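Infrared: The Wireless You Already Own

Speaker notes, Plavel meetup, Skasitz. These are the notes I talked from, tidied up a little because several people asked. Slide cues are in brackets. Where I wandered off I've put in what I remember saying.

[Title slide, already up while people sit down]

Hello! Thank you for coming out. Before I start, a quick show of hands: who has a remote control in a drawer at home and no idea what it belongs to?

(Wait. Every hand goes up. Enjoy it.)

Good, you're my people. Tonight is about the light on the front of that remote. We talk a lot at these meetups about radio, and last time Mortimer Yazzie gave a terrific talk on mesh networks that I'm still chewing on. I want to go the other way. No pairing, no passwords, no antennas, no account. Just a little lamp that blinks very fast and a little eye that watches for it. I love this stuff and I hope by the end you'll love it a bit too.

[Slide: a very short history]

The first TV remotes had a wire, and people tripped over the wire. Then came flashlights pointed at light sensors in the corners of the set, which worked fine until the sun came through the window and changed the channel for you.

Then my favorite, the ultrasonic ones. You pressed a button and a small hammer hit a metal rod inside. The rod rang at a pitch too high for most people to hear, and the TV heard it. No batteries at all! Just a hammer and a rod. The heavy click of that button is why some families still call the remote "the clicker." The trouble was that other things ring too. Jingling keys or a dropped coin could set it off.

Infrared took over after that, and it has barely changed since. A remote bought this March works in pretty much the same way as the one my grandparents had.

[Slide: the phone trick. DO THIS LIVE]

Take out your phones. Open the camera and flip to the selfie camera. Many rear cameras have a filter that blocks infrared, and the front one often has a weaker filter or none. I'm going to point this remote at you and hold down volume.

(Pause. Somebody will gasp. If the room is too bright, ask for the front lights to be turned down.)

See the purple-white flicker? That's the whole signal. It is going right into your face at this moment and you can't see a thing without the phone. This is also the best repair tip I know. Dead remote? Look at it through the camera. If it flickers, the remote is sending and the problem is at the other end. If it doesn't, try new batteries, and if that does nothing, open it up and clean the contacts.

[Slide: how does it not get confused?]

Everything warm gives off infrared. The sun throws out tons of it, and so do old light bulbs, and so do you. So how does a TV pick out one tiny lamp across the room?

The lamp doesn't just switch on and off to make ones and zeros. During each "on," it's flickering at a steady, very fast rate, tens of thousands of times every second. The receiver ignores everything that isn't flickering at that rate. Sunlight is steady, so it gets thrown away. Your body is steady, so it gets thrown away too. It's like picking out a friend in a crowd by their whistle.

(I whistled here. Skip it if your mouth is dry.)

On top of that flicker, the remote sends its message as bursts and gaps. In one very common scheme, all the bursts are the same length and the gap after each one tells you if it was a one or a zero. First comes a long burst that means "wake up, I'm talking." Then an address, so that your TV knows the message isn't for the stereo. Then the command. And then, and this part makes me happy, the command again with every one and zero flipped. The receiver compares the two copies. If they don't match, it does nothing and waits for you to press again. That's a really cheap way of catching mistakes, and some engineer came up with it with almost no computing power to spare.

[Slide: holding a button down]

Quick one. When you hold down volume, many remotes don't send the full message over and over. They send it once and then a short "same again" pulse until you let go. It saves battery. If somebody walks between you and the TV at just the wrong moment, the first message is lost and all the "same agains" are meaningless. So you hold the button and hold the button and nothing happens, and then you let go and press once and it works. You have all felt this. Now you know what it was.

[Slide: the power button problem]

Here's where home automation people start to groan. (Yolanda Castellanos groaned right on time from the second row, thank you, Yolanda.)

Most power buttons are toggles. The message says "change," and the remote never hears anything back. Infrared remotes talk and don't listen. So suppose you set up a good-night routine that sends "power" to the TV. If the TV was on, great, it goes off. If it was already off, you've just lit up the living room at midnight.

Ways around it:

Look for separate on and off codes. Plenty of TVs understand them even though the remote in the box has no button for them. Collectors have been sharing lists of these for decades.

Use a side effect. On some sets, pressing an input button turns the TV on if it's off and does nothing bad if it's on. Then you send that, wait, and send power, and you know where you've ended up.

Measure it. A plug that reports how much power the TV draws will tell you if it's on. This is what I do at home.

[Slide: air conditioners are strange]

I could do a whole evening on these. A TV remote sends small commands: up, down, mute. Most air conditioner remotes send everything, every time. You press "warmer" and out goes the mode, the temperature, the fan speed, the louver position, sometimes the clock, all in one long message. The truth lives in the little screen on the remote. The unit on the wall just obeys.

My own unit is a Modise, and it took me an embarrassing number of evenings to work out the last piece of its message, which was a checksum. I had the temperature, I had the fan, and every message I built myself was ignored. No beep. Then I added up the bytes in the right order and it beeped. I ran into the kitchen to tell my wife that the air conditioner had beeped. She was very kind about it.

It also means two remotes for one unit will disagree. Set it to cool with one, pick up the other, press "warmer," and it may jump to heat, depending on what that second remote thinks is going on.

[Slide: Steleo]

So, the project. Steleo is a small box I've been building with Shoshana Greenberg. It listens to a remote, saves what it hears, and plays it back when you ask. There are plenty of these around and we make no claim to be first. What we wanted was one that works with no internet connection and keeps its codes in a plain text file you can read and edit.

The insides are simple. A receiver, a handful of infrared lamps pointing in different directions, a transistor to drive them, and a cheap Wi-Fi board. Our first version drove the lamp straight off the board's pin, and it worked beautifully at 2 meters and not at all from the bookshelf. If you build one, use the transistor! Remote lamps are pulsed hard for very short times, and a bare pin can't give them enough.

We've now recorded over 100 remotes. People hand them to us in shopping bags. Shoshana's file holds 80 different ways of saying "mute," and I read it for fun, which tells you where I am in life.

[DEMO: Steleo turns on the projector screen lamp, then the radio]

(Stand to the side. Do not stand in front of the box. I stood in front of the box at rehearsal.)

[Slide: bouncing]

A thing people get wrong is thinking that you have to aim. Light bounces. Point a remote at a pale ceiling and it will often work fine. Point it at a dark curtain and it probably won't. Try it tonight: turn your back to the TV and press volume. Glass doors on a cabinet are usually okay. Tinted ones vary, and some that look black to us let infrared straight through, which is how the dark window on the front of a lot of equipment works.

And walls stop it cold. I used to think of that as the big weakness. Now I rather like it. My neighbor can't change my channel, and I never have to wonder who's listening from the street.

[Slide: where to start]

Cheapest way in: one receiver part, one board, one evening. Load any of the common infrared libraries, point a remote at it, press a button, watch numbers show up. Press the same button again and get the same numbers. That moment is great every single time.

Then change one thing. Press a neighboring button and see which part moved. Write it down on paper. Don't worry about naming the protocol yet.

[Questions, as far as I remember them]

Nicanor Sosa asked if bright lights can still break it. Yes. Some dimmable and energy-saving lamps flicker fast enough to bother a receiver. If your remote only fails in the evening, turn off the nearest lamp and try again.

Somebody at the back asked if all this is secure. No, there's no security in it whatsoever. Anybody in the room can replay anything. Don't put your front door on it.

Yolanda asked if a blaster could cycle through every possible code on a mystery device. It can, and I've done it. I let one run through 1000 codes at an old CD player while I ate dinner, and the tray popped open during dessert. I wish I'd been logging.

The last question was whether I'd take an unknown remote off someone's hands. Always. Bring it next time, batteries out please.
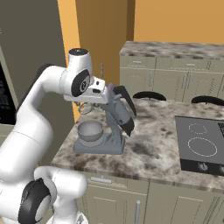
Demetrius Fitzsimmons

Demetrius builds small things that blink and helps run the Plavel meetup in Skasitz. The Steleo parts list is passed around on paper at every meeting, and corrections in pen are welcome.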